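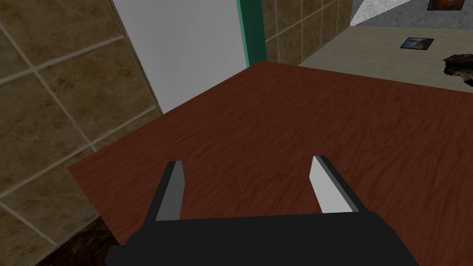 Section 4. Preparing the Simulated Workcell

This section applies to student teams entered in the Grosville Schools Robotics Challenge, simulation division. Complete Section 3 (Installing the Sternix Simulator) before you begin. One team member should operate the keyboard while another reads the steps aloud.

4.1 Loading the room

1. Start Sternix and sign in with your team account.
2. From the File menu, choose Open Room, then select Grillwood.
3. Wait until the status bar reads Ready. Textures for the walls and floor load last, and the view may pause while they do so.
4. Select the wrist view. The two fingers of the gripper should appear at the bottom of the window, with the tabletop ahead of them.

Note: The pictures and other furnishings in the room are part of the background. They cannot be picked up and carry no points.

4.2 Checking the gripper

1. Open the Tool panel and press Home.
2. Press Open. Confirm that both fingers are apart and that nothing is held between them.
3. Press Close, then Open again. The fingers should move at the same speed.
4. Lower the arm in small steps, stopping well above the table. Raise it again and press Save Pose.

Caution: Do not drive the fingers into the tabletop. The simulator records every contact with the table, and 4 contacts in one run will end that run — including runs marked as practice.

4.3 Placing the first task object

1. In the Objects panel, select Block, Small.
2. Click a point on the table within reach of the gripper. Keep the block away from the table edges.
3. Press Settle and allow the block to come to rest.
4. Save the room under your team number. Do not overwrite the original Grillwood file.

Note: A run lasts 12 minutes. The clock starts with the first arm command, so finish all placement beforehand.

4.4 Submitting the setup file

Setup files are due on 22nd July. Upload the saved room and the saved pose together; a file sent without its pose will be returned to the team unscored. Teams that registered before the May rule change must also resubmit the Konstantinidis safety form — see Appendix B.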